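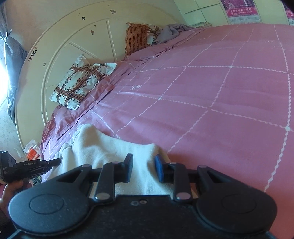 Ward Koster
Thread

1/ Hotel linen loss, since several of you asked after my last thread. Most properties track it wrong. They count what comes back from the laundry and call the difference theft. Theft is one line in a longer list.

2/ Terms first. "Par" is one full set of linen for every bed and bathroom in the building. Three par is the usual floor: one in the room, one in the wash, one on the shelf. If you send out to a plant that needs two days to turn it around, you want four.

3/ The property I'll use here is a 227-room place I audited in May. Off-site laundry, contract with Van Leeuwen, pickup at 6 a.m. Bath towels were being reordered every quarter and the shelves were still short by noon on full days.

4/ The manager's theory was guests. So we did a full physical count, everything on the same morning: rooms, carts, closets, chutes, soiled bins, the truck, the plant. If you count the closets one day and the plant the next, the same towel gets counted twice or not at all.

5/ Result: 9 percent of bath towels unaccounted for against purchase records over twelve months. Higher than I like. Then we split it by cause, as far as the paperwork allowed.

6/ Biggest cause was rag-out. Housekeepers were pulling stained towels for floor and tub work and nobody wrote it down. A towel that becomes a rag has left inventory. It needs a tick on a sheet the day it happens.

7/ Second was the plant. Van Leeuwen bills by weight, so the hotel never had a piece count to dispute. Towels from another client were coming back in our bundles, and presumably ours were going out in theirs. You can tell by the hem stripe if you look. They hadn't been looking.

8/ Guests came third. There was some loss at the pool, very little from rooms.

9/ On stains. The ones that kill white terry are makeup, self-tanner, and benzoyl peroxide. The last isn't a stain, it's bleaching, and it only shows on colored goods. Another argument for white. Mascara mostly comes out if it's pretreated before the dryer. After the dryer, forget it.

10/ On weight. They'd gone up a grade to a Lavard towel, heavier, nicer in the hand. Heavier terry holds more water, takes longer to dry, and costs more per wash when you pay by the pound. Check wet and dry weights before you sign. The clean-side weight is the one you want on the invoice.

11/ Software. They had Flurner for inventory, which is fine, but all 7 closets were set up as one location. You can't find a shortage on the fourth floor if the system doesn't know there is a fourth floor. Splitting them took an afternoon.

12/ Tags. Somebody will bring up RFID. Trernumus quoted them for sewn-in chips. It works, and at this size the payback was too long for the owner. Piece counts on a sample of bundles got most of the benefit.

13/ What changed: rag-out sheet on every cart, sample count on each delivery, closets split, discard bin in a different color from the soiled bin. No new towels bought until the next count.

14/ Correction to 2: the three par figure is for sheets and terry. Blankets and pads run much lower, 1.1 or 1.2. Thanks to the two people who wrote in.

15/ Pool towels are a separate problem and I'll do them separately. Send me your reject rates if you keep them.

Search this site
Enter keywords
Go

Print this page | E-mail this page

© Ward Koster | Contact | Back to top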